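Rostam Shirazi
@rostamshirazi
13th May

I want to write a small thread on sleep, and on how I stopped fighting with it. I am not a doctor. I drive a delivery van for a bakery and my alarm rings when most of you are still in your first dream.

For years I thought I was a bad sleeper. My father was the same, and his father too, so I took it like the colour of my eyes. In October my GP asked me to write a sleep diary for 20 days before she would discuss anything else.

I bought a paper notebook for it. I tried an app first, Prumon, but it gave me a score every morning and I started to feel nervous before the score. Paper has no opinion.
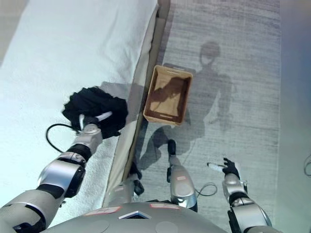
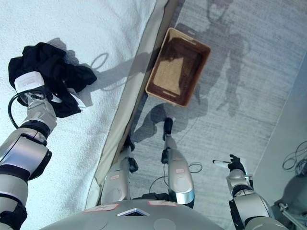 What I wrote each day: when I went to bed, when I think I fell asleep, when I woke up, coffee, naps. Five short lines. My doctor said to guess the times and not look at the clock at night. This was the hardest part for me.

After the first week I could already see one thing. I went to bed at eight because I "should", and then I lay awake until ten. Every night the same. Two hours of looking at the ceiling and being angry with it.

So she told me to go to bed later. I thought I had misunderstood her English, or she mine. But no – she wanted me in bed only when I was sleepy, even if the night became short. She also told me to be careful with driving that week, so I started it on my holidays.

The first nights were awful. I sat in the kitchen and read the catalogue from Hosseinzadeh, the carpet shop, from the first page to the last. I now have strong feelings about fringes.

Then it became a little better, and then worse again, and then better. My wife says I complain less. I would like to have a more scientific measure but this is the one we have at home.

Coffee: I stopped at noon. I still drink it at work, at the Flovside depot, where the machine is old and makes a cup for 70 cents. I miss my afternoon one very much and I will not pretend that tea is the same.

Naps: 17 minutes, with a kitchen timer, and only before two o'clock. Why 17? The timer is broken and doesn't go higher. My doctor had no objection.

Many people wrote to me about special pillows. I have spent 500 dollars on pillows in my life. They are in the cupboard, all of them, and my neighbour on Imby Street can have one if he asks.

If you sleep badly for a long time, please talk to your own doctor and don't copy my hours. My hours are for bread. I will answer replies tomorrow after my shift – now it is almost nine and I am really sleepy.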